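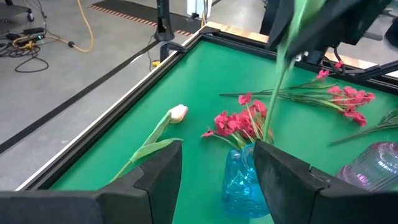

Figure 1. Wrist view of the flower arranging task. The blue vase holds the carnation-type stems; a tulip and a spray are still on the table.

Working Rules for a Two-Arm Cell: Student Project Report
Group 4: Nathalie Sawatzky, Trevor Vachon, Amedeo Pagano
Supervisor: Ravinder Turcotte
20 August 2021

1. Purpose

Our project was to write a set of working rules for the two-arm cells at the Wutomside lab and to check whether people could follow them. The lab had a risk assessment, but it was written before the second arm was added and it did not cover work with glass. Operators were going by habit, and the habits differed from one cell to the next.

We chose flower arranging as the trial task. It uses glass vases and artificial stems of different lengths, and it needs both arms over the same small area. A long stem held by one gripper can reach well into the space of the other, so the limits set for the arms alone are not enough.

2. What we started from

We read the parts of ISO 10218 and ISO/TS 15066 that deal with shared workspaces, and the lab's own induction sheet. The standards are aimed at people who build and integrate robot systems. Gordon Dhillon, who looks after the cells, asked us for something an operator could read standing up, so we kept to one side of A4.

The first draft came out in February and had 19 rules. Two of them contradicted each other on who may press reset. We cut it down after the first round of trials.

3. The rules as tested

Before a run
Check the vases for chips and put them upright inside the marked area. Lay the stems flat. Look along the cables on the floor and move any that cross the walking route. Say "arms live" before enabling.

During a run
One person is the operator and stays within reach of the stop button. Anyone else keeps outside the table edge, including hands and anything they are holding. Spare stems are not passed in while the arms are enabled. If a vase tips, stop both arms — do not try to catch it.

After a run
Park both arms clear of the glass and disable them before resetting the table. Write down any stop, even a short one, with the cause.

4. Trials

We logged 219 runs on the Uster cell and the Poirier cell, with six operators. A run was one full attempt at the arrangement, whether or not it was finished. One of us sat at the side with a checklist and did not speak unless there was a safety problem.

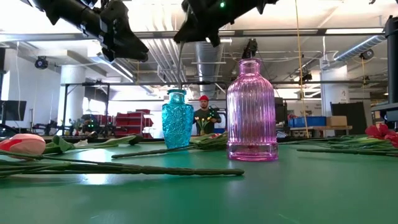 The rule broken most often was the one about spare stems. Operators tended to step up to the table with the next flowers while they were thinking about the next run, and the observer could not always tell whether they meant to reach in. We had first written "keep a safe distance", and each operator took this differently. Changing it to "outside the table edge" made it much easier to mark yes or no.

The "arms live" call was missed mainly by people working alone. Trevor thought it should be dropped in that case. Nathalie and I wanted to keep it, as other people walk through the room, and it stayed in.

Stops were under-reported at first. The log sheet was on a desk at the other end of the room and short stops did not get written down. After we taped a sheet to each cell the number of entries went up, so figures from before and after that change should not be compared.

5. Limits of the work

All the operators were students who knew us, and they knew what the checklist was for. We tried one task only. We did not measure contact forces or stopping distance, and our rules are no substitute for either. The tape marking the vase area wore off twice and we did not record which runs were affected.

6. Recommendations

Keep the one-page sheet and review it whenever an arm, gripper or task changes. Add held objects to the risk assessment, using the longest stem as the reach. Name one person per cell who may press reset. Lamine, the newer cell, should not be used with glass until its own assessment is signed.

Filed under: Student Work > Robotics > Safe Practice

Print this page | E-mail this page

Related reports
Cable routing on shared lab floors
Stop button placement: a survey of the Poirier cell
Writing an induction sheet for new operators
Group 2: Labelling and storage of gripper parts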